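Fothergill Loop-Pile Rug: Setting Up and First Care

4. Unrolling

1. Cut the ties. Don't use a box knife along the roll, whatever the delivery crew tells you.
2. Unroll face down and leave it for two hours. The label promises "lies flat instantly." We have yet to see one do it.
3. Turn it over and check the corners.

Note: The Rakico grip pad is sold as fitting any floor. Try a corner first on waxed wood.

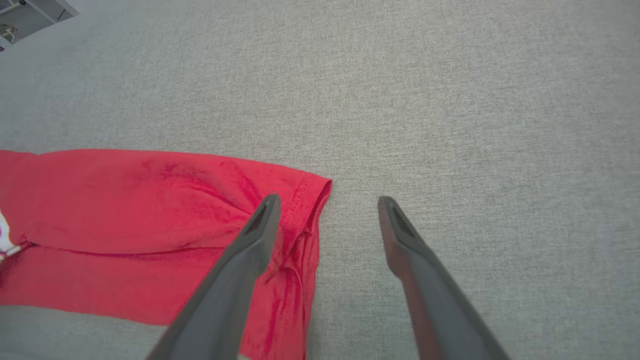
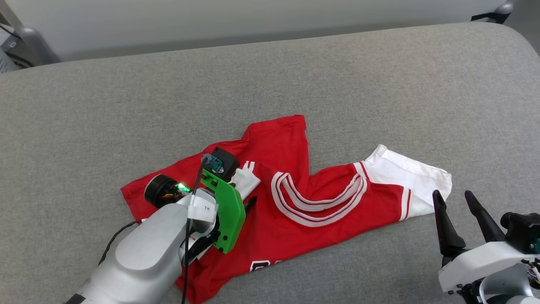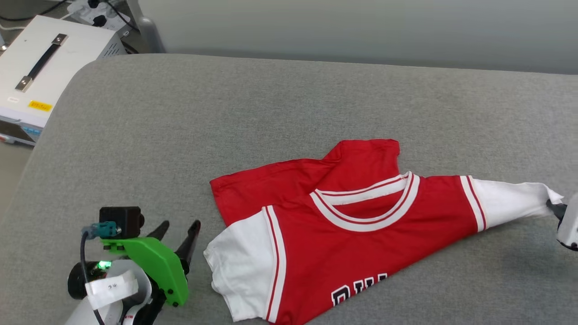
5. Color transfer

The rug is described in the catalog as colorfast, a word we would take with some salt. Natalie Dunmore in our workroom rubs every shade 90 times with a damp white cloth, and the Emer dark tones still leave a trace. Bright fabric can work the other way, so keep something like that red jersey off a pale gray surface while it is damp. If color does transfer:

1. Blot with cold water. Do not rub.
2. Wait for it to dry before judging.
3. Repeat once, then call a cleaner.

Caution: "Stain guard" sprays void the Dilport backing warranty. They also do very little.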